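Tringate bench stores: wire harness storage FAQ

Which harnesses go in the open trays?
Short, unboxed assemblies under 400 mm. Anything longer is hung on the rail.

Do the sleeve labels stay on?
Yes. The part number is on the sleeve, and a harness without one goes back to inspection.

How should blue-and-white twisted harnesses be stored?
On the upper level of the tray, with shorter assemblies below the ledge. Keep the connectors clear of the loops.
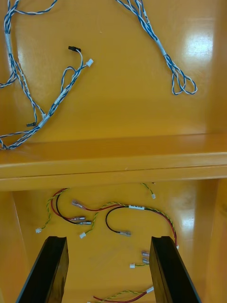
Annick Huet writes that cable ties would stop the strands crossing. Ties are allowed if left slack, no closer than 8 mm to a connector.

Can a tangled harness be pulled free?
No. Lift the top one by its sleeve and work the loop out by hand.

How many per tray?
Up to nine on each level.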